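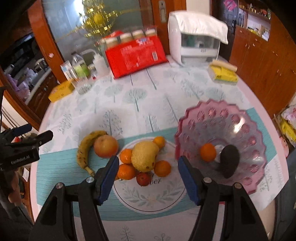 Ticket: Broadband drops out at tea time, kitchen and back room
Status: Reopened by customer
Provider: Sandix Home
Router: Flimero, supplied with the line
Opened by: Peninah Magesa

Peninah Magesa wrote:
Same fault as the one you closed in January. The connection goes most evenings between five and seven, comes back on its own, and goes again. The lights on the router stay green the whole time, so please don't ask me what colour they are. Your line test says the line is fine. I don't doubt the test says that. I doubt it's testing the thing that's broken.

I have already turned it off and on. I have already moved it away from the telly.

Gitau Kirui (Sandix support) wrote:
Hi Peninah, sorry to hear this is still happening. I've run a fresh line test and there are no faults showing. Could you try a factory reset and let us know how you get on? It may also help to change the wireless name and password afterwards.

Peninah Magesa wrote:
Reset done. Name and password changed, which meant going round every device in the house, including the printer, which took most of an evening. It dropped at twenty past five the next day. I'd like to know what the reset was meant to fix. If the answer is "sometimes it helps" then fine, but say so.

Gitau Kirui wrote:
Thank you for trying that. It sometimes clears a bad setting. As the next step I can offer our Lulelex booster at a reduced price, which improves coverage in larger homes.

Peninah Magesa wrote:
It's a two-bedroom terrace. The signal is full in every room when it works and it's gone in every room when it doesn't. How would a booster improve that? No thank you.

Please pass this to someone who can look at the router's own log. I've copied out the part from last night:

17:22 WAN link down
17:22 WAN link up
17:31 WAN link down
17:34 WAN link up
18:02 WAN link down
18:06 WAN link up

That looks to me like the cable side and nothing to do with wireless.

Milagros Fuentealba (Sandix second line) wrote:
Hello Peninah, I've taken this over from Gitau. You're right that those entries are the cable side, and I agree a booster wouldn't help. Our test runs overnight, so it could easily miss something that only happens in the early evening. Two questions. Is the router plugged straight into the wall socket, or is there an extension lead for the phone line? And does anything big get switched on at that time?

Peninah Magesa wrote:
Straight in, with the lead you sent. As for what's switched on, it's tea time, so the oven, the kettle and whatever else. I've had the oven on at weekends in the middle of the day with no drops, so I'm not convinced by that one. The heating comes on at five though. The boiler is a Kasprzak, in the cupboard on the other side of the wall from the socket.

Milagros Fuentealba wrote:
Could you leave the heating off for one evening, and on the next evening run it as normal? Write down the drops for both. I've set a test to run every 4 minutes between five and seven so we have our own record as well.

Peninah Magesa wrote:
Heating off: no drops. Heating on: three drops, the first at 17:19. Before anyone gets excited, that is one evening of each. I'm going to do it twice more.

Peninah Magesa wrote:
Twice more done. Off, none. On, two drops the first time and four the second. All right, I'm coming round to it.

Milagros Fuentealba wrote:
Our record matches yours. I've booked Bakari Koech to visit on 24th May, afternoon slot, and asked him to stay until the heating has been on for a while. There's no charge if the fault is on our side of the socket.

Peninah Magesa wrote:
And if it's on my side? I'd like that in writing before he comes.

Milagros Fuentealba wrote:
Then he'll tell you what he's found and you can decide. No charge for the visit either way, I've put a note on the account.

Bakari Koech (engineer) wrote:
Attended. Phone cable runs behind the boiler cupboard, clipped against the pump supply. Old joint in the same run, badly corroded. Remade the joint and moved the cable to the skirting. Heating on from 16:50, no drops before I left at 18:15. Boiler not touched.

Peninah Magesa wrote:
Please keep this open for 12 days. It was closed after two last time. If it's still holding I'll close it myself.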